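Storage notes: soft boxes and open shelving at Stiltholm

3 min read
Dec 17, 2019

The white cabinet at Stiltholm is now in its place and the shelf layout has been fixed until March. This item records how the compartments are to be used, which boxes go in them, and what to check before ordering any more.

The cabinet has two kinds of storage. The doors on the left have frosted glass, arched at the top and reeded below, and will take anything that is awkward to stack. The open compartments on the right are for boxed items only. Loose items left in the open section will be moved behind the doors.

Marcelle Mallet compared two ranges of soft box for the open section, one from Ceditz and one from Kristiansen. Both fold flat. The Ceditz box has the stiffer base and keeps its corners under load. The Kristiansen box is slightly cheaper but bows at the front when filled with paper, and a bowed front catches on the divider when the box is pulled out. Ceditz was chosen for the lower rows. Either may be used higher up, where the contents are light. 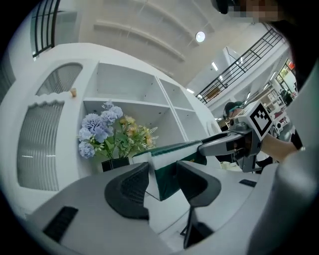

Green and white piece held at both ends, with the white cabinet behind.

Leave 2 cm of clearance at each side of a box. Less than that and the fabric rubs against the divider, which wears the stitching at the front corners first. Measure the compartment at the front and again at the back, as the thin dividers can be out of true by a few millimetres. Use the smaller figure.

Boxes should be carried with a grip at each end and kept level. Lifting by the top band alone pulls the side panel out of shape, and the panel does not recover fully. Long boxes are worse in this respect than square ones.

Contents are limited to 4 kg per box on the lower rows and half that above shoulder height. Paper reaches the limit sooner than people expect - a box filled to the brim with catalogues will exceed it. Fill to two thirds and put the rest in a second box.

Labels go on the short end facing out, on card, tied on. Adhesive labels leave a residue on the fabric and should not be used. The old Clurnholm label numbers still apply, and the list runs to 1,565, so new labels start from the next number. Please do not reuse a number from a discarded box.

Spare card and ties are kept behind the lower glass door. Requests for further boxes go to Marcelle, with the compartment measurements attached.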